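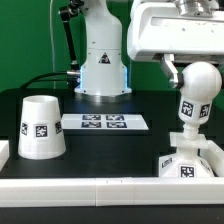 April 2021
By Janaka Matubbar

Disotine started its first robot arm on the Fetville line in July. Before that, two people on each shift moved parts from tray to stand by hand, 588 an hour between them on a good night. The arm does 430. It doesn't stop for lunch, so the daily total comes out higher.

The plant has 112 employees and none were let go. Four of the old handlers now set up fixtures, stick on the square markers the system reads, and clear jams. They had 48 hours of training at the Hinham site. Two liked it. One asked to go back to packing and did.

Pay went up one grade for the setup job. The complaint heard most on the floor is about talk - there used to be somebody across the table, and the night shift is quiet now.

A second arm is planned for the Dewan building. The handlers there have asked to see the schedule before it is bolted down, and management has agreed to a meeting.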